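Juninard study finds simulated practice scores overstate how well robot arms handle windows and glazed doors

Mar 19, 2021

A robot arm that succeeds nearly every time in a computer simulation may be a good deal less ready for work than its score suggests, according to a study released today by Juninard, an independent testing group for automation research. The study looked at one narrow job: bringing a two-fingered gripper up to a wooden frame with glass in it and taking hold of the frame without pressing on the panes.

The group ran 3038 simulated attempts using Ollico, a training method developed by the software firm Grunham. Ollico lets a control program practice in a rendered room, guided only by the view from a camera near the gripper's fingers. Grunham asked for the review and paid for the computer time. It had no say over the text of the report and saw the results 15 days before release.

The headline number is a good one. In the standard version of the test, the program took hold of the frame and kept off the glass in all but 66 of the 3038 attempts. Juninard is asking readers not to stop there.

"I have read a lot of releases that end with a number like that," said Indira Acharya, who led the study. "The standard test uses one style of frame, one set of lights and glass that never reflects anything. You can get very good at a room like that and still know very little about glass."

To find out what the program had learned, the team built a second test called Govindasamy. It keeps the same gripper and the same task but changes things the program had come to count on. Frames are turned to steeper angles. Panes are made darker or clearer. The wood grain is swapped for flat color, and in some rooms a mild reflection is added to the glass. The team then ran 500 further attempts, none of which the program had seen during training.

It did much worse. The program failed more attempts than it completed, and the drop was not spread evenly. Changing the angle of the frame did modest harm. Changing the wood did a great deal. With the grain removed, the gripper often closed on nothing or came down on a pane, which suggests the program had been finding its way by the pattern of the wood and paying little attention to the shape of the frame.

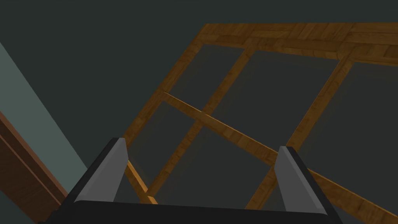

Simulated view from behind the gripper's fingers, with a wood-grained frame and dark glass panes ahead. Rendered image: Juninard.

Glass is a known sore spot for robots. Many depth sensors see through it or past it, and ordinary cameras pick up whatever is behind it or shining on it. Simulated glass usually has none of those habits. It can be drawn as a smooth gray tint with a clear border where it meets the wood, and a program can learn to rely on that border. Juninard's report says this is a reasonable shortcut for building a first test and a poor basis for claims about homes, workshops or building sites.

The report also questions how success is counted. In the standard test, an attempt passes if both fingers end up on wood and the frame moves by a small set amount. How hard the fingers squeeze is not scored. Neither is contact with the glass during the approach, as long as the fingers have left it by the time they close. When the team went back and scored those brushes as failures, the standard result dropped as well, though it stayed well above the Govindasamy figure.

"A brush against a pane costs you nothing in software," Acharya said. "I would like to know what it costs with a real window and somebody standing on the other side of it. We didn't measure that, and so far no one has shown us a measurement."

Rizal Purba, head of research at Grunham, said the company accepts the findings but reads them differently. "We never said this was ready for a building site," he said. "We said it learns fast, and it does. A harder test is useful to us and we plan to train on it."

Juninard has a reservation about that plan too. If the Govindasamy rooms are added to the training material, scores on them will very likely go up, and the rise will say little about rooms built by someone else. The group is holding back part of the test for this reason and will run it on request for any developer willing to have the result published, good or bad.

The study has limits of its own, and the report lists them. All of the attempts took place in simulation, so it cannot say how either test compares with a physical arm. It covers one gripper shape, a pair of parallel fingers with flat pads, and leaves out suction cups, the more common tool for moving sheet glass. Only one training method was reviewed. The reflections added in Govindasamy are simple ones, and the team does not claim they match daylight through a real pane. It is possible that a program could do badly on Govindasamy and still manage fine with a physical frame - the group thinks this unlikely but has no data to rule it out.

A trial with a physical arm is planned for June, using salvaged wooden windows in several sizes. Juninard will post the scoring rules before the first attempt is made and will not change them afterward. Grunham has agreed to supply the same version of the program that was used in the simulated tests, with no further training.

Until then, the group recommends that buyers who are shown a success rate for a robot handling glazed frames ask three things: how many kinds of frame were tested, whether touching the glass counted as a failure, and whether any of the attempts involved glass at all.

The full report, the scoring rules and the open portion of the Govindasamy test are available from Juninard at no charge. Requests for the held-back portion should be sent in writing to the study team.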